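Tauschnachmittag in Urnow: Haushaltswaren wechseln am Montag den Besitzer

URNOW. In der alten Turnhalle an der Brergate findet am Montag wieder der Tauschnachmittag für Haushaltswaren statt. Die Türen öffnen um 14 Uhr, Schluss ist um 18 Uhr. Der Eintritt ist frei, Geld wird an den Tischen nicht genommen. Wer etwas bringt, darf etwas anderes mitnehmen, und wer nichts zu bringen hat, darf trotzdem schauen.

Organisiert wird die Veranstaltung vom Nachbarschaftsverein Drasier, der sie im März zum ersten Mal durchgeführt hat. Damals kamen 238 Besucher, viel mehr als man im Verein erwartet hatte. Die Schlange reichte zeitweise bis zur Bushaltestelle, und gegen 16 Uhr waren die Tische mit Töpfen und Geschirr fast leer. Dieses Mal stehen deshalb 60 Tische in der Halle statt 17. Die zusätzlichen Tische hat die Möbelhandlung Hájek ausgeliehen, die auch den Transport übernimmt.

„Im März haben wir vieles unterschätzt“, sagt Radoslava Doležal, die den Nachmittag leitet. „Die Leute kamen mit vollen Autos, und wir hatten am Eingang nur eine einzige Waage und zwei Personen. Jetzt haben wir drei Annahmestellen, das muss reichen.“

Angenommen wird alles, was man in Küche und Haushalt braucht und was noch in Ordnung ist: Schüsseln, Körbe, Tabletts, Becher, Besteck, Tischwäsche, Gläser, Backformen und kleines Werkzeug. Das Geschirr soll gespült sein. Elektrische Geräte werden nur mit vollständigem Kabel angenommen und müssen an der Annahme einmal eingeschaltet werden. Große Möbel, Matratzen und Teppiche können nicht gebracht werden, denn für sie gibt es in der Halle keinen Platz.

Jede Person kann höchstens zwei Kisten abgeben. Diese Grenze hat bei der Vorbereitung zu Diskussionen geführt. Einige Mitglieder des Vereins wollten sie nicht, weil gerade bei Wohnungsauflösungen größere Mengen zusammenkommen. Man hat sich darauf geeinigt, dass Familien mit einer ganzen Wohnungsauflösung sich vorher telefonisch melden und einen eigenen Termin am Vormittag bekommen.
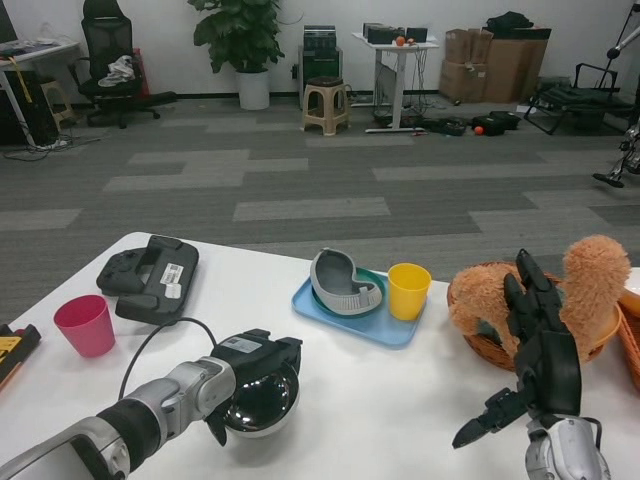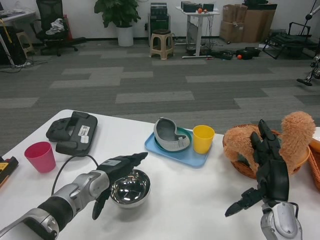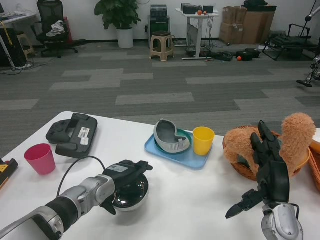
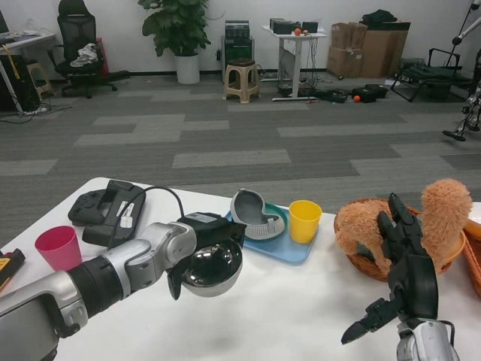 Schüsseln aus Metall, Becher und Körbe gehören zu den Dingen, die beim Tauschnachmittag gern angenommen werden.

Neu ist auch das System mit den Marken. Im März wurde jeder Gegenstand einzeln gegen einen anderen getauscht, was an den Tischen zu langen Gesprächen führte. Ist ein Kochtopf so viel wert wie sechs Gläser? Darüber konnte man sich nicht immer einigen. Jetzt bekommt man an der Annahme für jedes Stück eine Marke aus Karton, und für eine Marke darf man ein Stück von den Tischen nehmen. Für Gläser und Besteck gilt eine eigene Regel: Ein Satz zählt als ein Stück, auch wenn ein Teil davon fehlt.

Marken, die am Ende des Nachmittags übrig bleiben, verlieren ihre Gültigkeit nicht. Man kann sie beim nächsten Termin verwenden, der im Herbst stattfinden soll. Für Besucher, die ohne eigene Sachen kommen, liegen an der Annahme 100 freie Marken bereit. Es wird nicht gefragt, aus welchem Grund jemand eine solche Marke möchte. Pro Haushalt werden höchstens zwei davon ausgegeben.

Nicht alle in Urnow waren mit dem ersten Tauschnachmittag zufrieden. Anwohner der Brergate haben sich über die parkenden Autos beschwert, die am Nachmittag mehrere Einfahrten blockierten. Der Verein hat darauf reagiert und mit der Gemeinde vereinbart, dass die Wiese hinter der Turnhalle als Parkplatz dienen darf, sofern es in den Tagen davor nicht stark regnet. Bei schlechtem Wetter bleibt die Wiese geschlossen, und die Besucher sollen am Bahnhof parken. Von dort geht man zu Fuß zehn Minuten. Direkt vor der Halle ist das Halten nur zum Ausladen erlaubt.

Im Vorraum gibt es Kaffee, Tee und Kuchen gegen eine Spende. Das Geld ist für die Heizung der Halle bestimmt, die der Verein für den Nachmittag selbst bezahlen muss. Kuchen kann man noch anmelden, besonders solche ohne Nüsse werden gesucht. Außerdem sitzt ab 15 Uhr ein Messerschleifer im Vorraum. Er schleift Küchenmesser und Scheren, jedoch keine Messer mit Wellenschliff. Die Messer sollen bitte in ein Tuch oder in Zeitungspapier gewickelt sein, besonders wenn man mit Kindern kommt.

Für Kinder ist ein Tisch mit Spielen und Büchern vorgesehen, an dem sie ohne Marken tauschen können. Eine Betreuung gibt es dort nicht, die Eltern bleiben verantwortlich. Im März fehlten nach dem Ende zwei Kinderjacken, die offenbar versehentlich auf einen Tisch mit Textilien geraten waren. Eine davon wurde inzwischen zurückgebracht, die andere, dunkelgrün und mit Kapuze, wird immer noch gesucht. Kleidung wird diesmal gar nicht mehr angenommen, und die Garderobe ist in einen eigenen Raum neben der Treppe verlegt worden.

Was um 18 Uhr auf den Tischen liegen bleibt, wird sortiert. Gut erhaltenes Geschirr geht an die Küche des Gemeindehauses, der Rest wird bis zum Herbst im Lager der Firma Hájek aufbewahrt. Wer seine Sachen lieber zurückhaben möchte, muss sie bis 18.30 Uhr selbst wieder abholen. Eine spätere Rückgabe ist nicht möglich, auch wenn man den Gegenstand auf dem Tisch noch erkennt.

Doležal hofft, dass der Tausch in Urnow zu einer festen Gewohnheit wird. Sie selbst hat im März eine alte Kaffeemühle mitgenommen und dafür ein Fonduegeschirr abgegeben, das zwölf Jahre im Keller gestanden hatte. „Ich habe es einmal benutzt“, sagt sie. „Die Mühle benutze ich jeden Morgen, obwohl sie sehr laut ist.“

Für den Aufbau am Montagvormittag werden noch Helfer gesucht, vor allem zum Tragen der Tische. Treffpunkt ist um 9 Uhr am Seiteneingang der Turnhalle. Der Haupteingang bleibt bis zum Beginn geschlossen. Anmeldungen für den Aufbau, für Kuchen und für Wohnungsauflösungen nimmt das Büro des Vereins Drasier vormittags entgegen.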